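2022-01-22

Back in the lab again, summer be damned. Everyone else I know is at the beach and I'm inside with the aircon and a two-armed robot, which is pretty much how I wanted to spend January, so no whingeing from me. I got the early bus, picked up a flat white and a sausage roll on the way and was badged in before Kumiko, a first for me this year.

Our team is still called Pruletwood (lost that vote in December, still not over it) and we're doing the table-setting task for the Odusley student challenge. Plate and bottle, both arms, bottle ends up beside the plate where a person would want it. Sounds like nothing! It has eaten most of my holidays. I spent the morning on start poses for the left arm, trying to get the fingers near the bottle without having the wrist twist itself into a silly angle first.

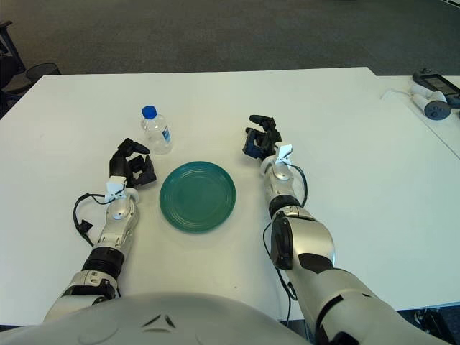 Mohcine reckons we should forget the plate entirely until the bottle grasp is solid, and that splitting our demos between the two will leave us with a policy that's rubbish at both. He may be right. I argued back for a good while anyway, mostly out of stubbornness, then went and looked at the log. We have 944 demos saved and only 100 of them have the labels filled in properly, so whoever wins the argument, someone has to sit down and do the rest. I have a feeling it'll be me.

Ourania rang after lunch about the rules. Each team gets three goes, 15 minutes all up, and resetting the table comes out of our time. Not thrilled about that. We're slow at resets – Celeste likes everything just so, and I'm no better.

Spent the arvo on the right hand instead. I want it to begin each run with the fingers part closed and stay well out of the left one's way, and I've rewritten that bit of the config so often I've started dreaming in joint angles.

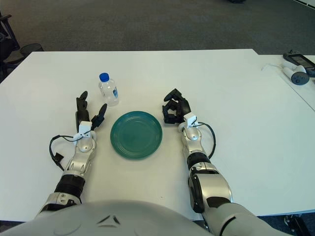
Both hands up, plate between them, bottle on the left.

Home late, toast for tea. Need to email Celeste the new config before bed and find my good USB stick, which I think is in the other bag.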